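Welleslow Elementary Addition Reaches Substantial Completion

31 July 2025

The classroom addition and partial renovation at Welleslow Elementary School has reached substantial completion, and the district has taken possession of the new wing. Dhillon Architects was the architect of record. Ondasau Builders served as general contractor under a single prime contract. Punch list work continues in the kitchen and the west corridor.

The new wing is a one-story structure attached to the north side of the existing building. It holds classrooms, two small-group rooms, a music room, a staff workroom, and a relocated main office. The old office has been converted to a nurse's suite and records storage. An enclosed link joins the two buildings at the same floor level, so no ramps or lifts were needed inside.

Structure is load-bearing concrete masonry at the perimeter and along both sides of the corridor, with open-web steel joists spanning between the walls. The roof deck is 3-inch galvanized steel over the music room, where the deck is left exposed and the joists are spaced farther apart. Elsewhere the deck is a standard profile above a suspended ceiling. Footings are conventional spread footings on native gravel. Soft material found at the northeast corner during excavation was removed and replaced with compacted fill, and the footing elevation in that area was lowered.

Exterior walls are brick veneer over a drained cavity, with rigid insulation held against a fluid-applied air barrier. The brick was chosen to sit next to the original building without trying to match it exactly; the original was laid in a blend that is no longer made. Window openings are grouped in pairs with precast sills. Frames are thermally broken aluminum with a clear anodized finish. Glazing on the south and west sides has a lower solar gain rating than the glazing on the north.

The roof is a fully adhered membrane on tapered insulation draining to interior drains, with separate overflow drains piped to daylight above grade. Walk pads run from the hatch to each piece of rooftop equipment.

Inside, corridor walls are painted block with a ceramic tile wainscot. Classroom partitions between rooms are steel stud with two layers of gypsum board on each side and batt insulation in the cavity, carried to the underside of the deck. Floors are resilient tile in classrooms and corridors, carpet tile in the office, and sealed concrete in storage and mechanical rooms. Casework is plastic laminate with solid surface tops at the sinks. Each classroom has one sink and one drinking fountain connection.
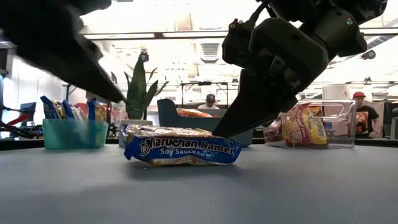
Will the existing building stay open while the remaining work is finished?

The existing building will stay in use, and the remaining work will be done outside school hours, with the west corridor closed to students until the ceiling is complete.

Heating and cooling in the new wing come from packaged rooftop units with energy recovery, one unit for each group of classrooms and a separate unit for the music room. The music room unit is set on a curb with spring isolation and placed over the adjoining storage room to keep vibration away from the joists above the performing area. Ductwork serving that room is lined for the first section and has two elbows before the first diffuser. The existing building stays on its hot water system. Both boilers were kept, and the circulating pumps were replaced with variable speed models.

Controls for the new and existing equipment have been brought onto one system. The older pneumatic thermostats in the original classrooms were removed and their tubing capped at the wall. Room sensors report temperature and carbon dioxide, and the outside air dampers adjust to the readings during occupied hours.

Electrical service was replaced. The former service entered the basement from an overhead drop and had no spare capacity. The new service runs underground from a pad-mounted transformer on the east side of the site to a switchboard in the new mechanical room, and a feeder runs back to the original distribution panel. The changeover was made in January over a scheduled closure. Lighting is LED throughout the addition, with daylight dimming along the window rows and vacancy sensors in every room except the corridors and mechanical space.

The fire alarm system was replaced in both buildings, and the addition is fully sprinklered. The original building has sprinklers in the basement and the kitchen only. A two-hour fire wall separates old from new at the link, with doors on magnetic hold-opens that release on alarm.

Site work included a new bus loop, a separate parent drop-off lane, and a staff lot. The bus loop enters and leaves from the north street, and cars use the south entrance. The two no longer cross. Pavement in the bus loop is concrete – the staff lot and drop-off lane are asphalt. Total parking on the site is now 201 spaces, including the accessible spaces next to the new office entrance. Curb ramps along the south walk were rebuilt to current slope limits.

Stormwater from the new roof and pavement is collected in an underground chamber system below the staff lot and released through a control structure to the town main. A pretreatment unit upstream of the chambers traps sediment and floating debris and can be cleaned from the surface. The old dry well next to the gymnasium was abandoned and filled with flowable fill. 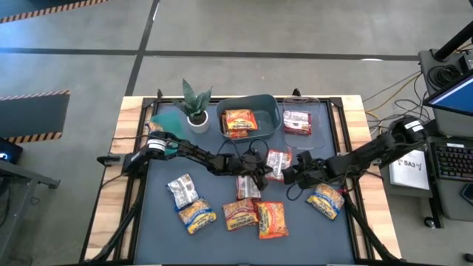 Kitchen renovation was added to the contract after bidding. The scope covers a new exhaust hood, a makeup air unit, replacement of the grease interceptor, and a quarry tile floor laid over a new slab section. The original slab had been cut and patched several times for earlier plumbing changes and could not be brought level within the tolerance required for the tile. It was removed between the serving line and the exterior wall. The underslab piping was replaced at the same time, from the floor drains to the interceptor.

The hood and makeup air unit are installed and have been started. Air balancing in the kitchen is still open, as is the final connection of the dishwasher exhaust. The serving counter will be set after the balancing report is accepted.

Door hardware is the other open item of any size. A partial shipment of exit devices arrived with the wrong finish and was returned. Temporary devices with the same fire rating are in place on the affected doors, and the building official accepted them for occupancy. The permanent devices will be fitted as they arrive, with no change to the door preparation or the electrified hinges already wired.

Capacity of the combined building is now listed at 357 students. The portable classrooms that stood behind the gymnasium have been disconnected and sold, and their utility stubs were cut back to the main and capped. The ground they occupied has been graded and seeded. It will be fenced off until the grass is established.

The contract carried 51 change orders. Most concerned concealed conditions in the original building, chiefly abandoned piping above the corridor ceiling and block walls that did not line up with the record drawings. The rest were owner-requested changes, with the kitchen work the largest of them. Asbestos-containing pipe insulation found above the old office was removed under a separate agreement held directly by the district.

Closeout documents are being assembled. Operating manuals for the rooftop units, the boiler pumps, and the control system have been turned over, and training for maintenance staff has been held on the first two. Control system training will follow once the kitchen equipment is on the network. Record drawings are to be submitted in both paper and electronic form, with underground utilities located by survey.

The one-year correction period for the addition starts from the date of substantial completion. For the kitchen it will start from a separate date, to be set when that work is accepted. Roof membrane and window warranties run for longer terms and are issued by the manufacturers.

Ondasau Builders is also under contract for the Dukbridge branch library, a wood frame building with a masonry base now at the foundation stage. Dhillon Architects has the next phase of work at Welleslow in schematic design. It covers gymnasium roof replacement, new bleachers, and an accessible entrance on the field side, and is expected to be put out to bid as a single package.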